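Sat 13 April
Posted by the Dralden Diaries

I have become a laundry person. I know! The one who used to let the pile grow until it needed its own chair. But ever since we moved to the flat part of Brardale and got a proper laundry corner, I look forward to wash day all week, and I've been trying out all kinds of little routines.

The biggest change has been shorter loads. I used to cram in everything I owned and run the long cycle, and now I do a quick 40 minutes at 40 degrees Celsius (our machine only talks in Celsius, so I've learned to as well) and things come out so much fresher.

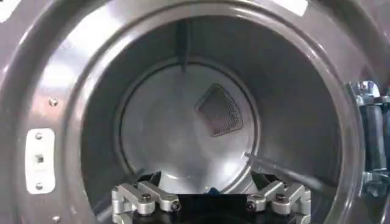
Cleaning the machine itself is the other thing I've gotten weirdly into. Once a month I run it with nothing inside, then go over the whole thing with a cloth and a drop of vinegar. I do the rim first, then that white latch plate with the two little screws, where lint loves to collect, and last of all I reach way in to the back wall and wipe over the mesh vent with all the tiny holes. It takes me 7 minutes and I love it – put on a good song and you're done before the second one ends!

Sorting is where I'm still learning. I was strict about darks and whites for years, mostly out of fear, after a red sock incident in college that cost me a whole set of pillowcases.
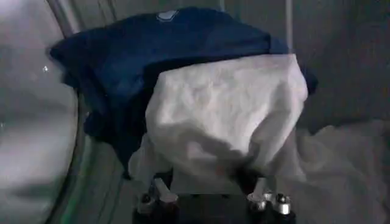
These days I'm a lot more relaxed about it. Anything that's been through the wash plenty of times can go in with almost anything else, and only the brand new stuff gets a load to itself. So far so good, and it saves me a whole extra round on weekends. Next up is the drying rack situation, which I want to have sorted by May – I've got my eye on one that folds flat against the wall.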